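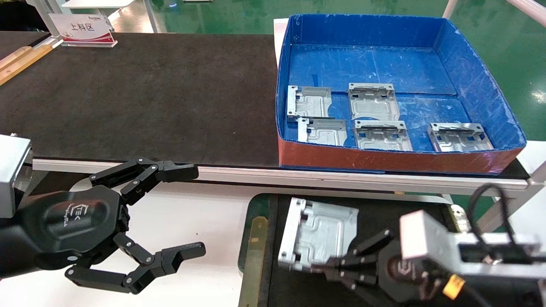
# Remarks on the reopening of the Grinik crossing

11th April

The joint notice on the Grinik crossing was released this morning, and several former colleagues have written to ask for my reading of it. I set it down here in a personal capacity. I left the border secretariat at Monbridge some years ago and hold no office in either administration.

The notice runs to six pages. Most of it repeats language agreed at the Mutberg talks last fall, including the preamble, the definitions and the article on emergency closure. The new material is in the two annexes. The first sets out who may cross and with what papers. The second establishes a liaison office on each side and describes how complaints are to be received.

## Who may cross

Residents of the two border districts may use the crossing on foot with a district card. All other travelers require a visa issued in advance, and no visas will be issued at the gate. Private vehicles remain excluded for the time being. Ambulances are admitted under a separate arrangement that has been in force since the crossing closed, and that arrangement is left untouched.

The ceiling is 4000 crossings per week, counted in both directions together. This deserves attention. A resident who goes over in the morning and returns in the evening uses two of the places. Families with relatives on the far side will feel this more sharply than the officials who drafted it, and the annex does not say what becomes of a person who has crossed when the ceiling is reached. I assume that a right of return is intended. It should have been written down.

District cards are valid for three months. Renewal must be made in person, at Monbridge for residents of the western side and at Mutberg for residents of the east. The road from the upper villages to Mutberg is poor in spring, and I would have preferred to see renewals accepted at the gate itself.

## The liaison offices

Under the earlier drafts, a complaint about treatment at the crossing went to the ministry of the state whose officers were concerned. In practice it stayed there. The second annex allows a traveler to lodge the complaint with either office, and obliges that office to pass a copy to the other. A written reply is due by the end of the following month, so a complaint lodged in April should be answered before the close of May.

Hye-jin Yoon chaired the drafting group on this point and her hand is visible in the text. She argued at Mutberg that a complaint procedure with no second reader was of little use to anyone, and the delegations resisted her for most of a week. The wording that survives is close to what she first proposed.

The offices have no power to order a remedy. They may recommend, and they may publish a summary once a year — provided both sides consent to its contents. That condition was the price of agreement. I regret it, although I understand why it was paid.
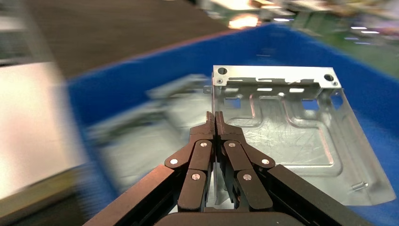 *Closed gripper fingers at the blue bin.*

## What is left open

The Kushnir bridge is not mentioned. Readers will recall that it was to be surveyed jointly before any talk of freight, and that the survey was postponed when the delegations could not settle whose engineers would lead. Without it, commercial traffic will continue to take the southern route, and traders on both sides will continue to bear the cost.

Nor does the notice address the persons who were separated from their property when the crossing closed. Their claims were referred to a working group at Monbridge. I have seen no record of its having met.

The text takes effect on signature by both ministers. The western side has signed. I will write again when the eastern signature is confirmed, and will correct any point above on which the published annexes differ from the copy I was sent.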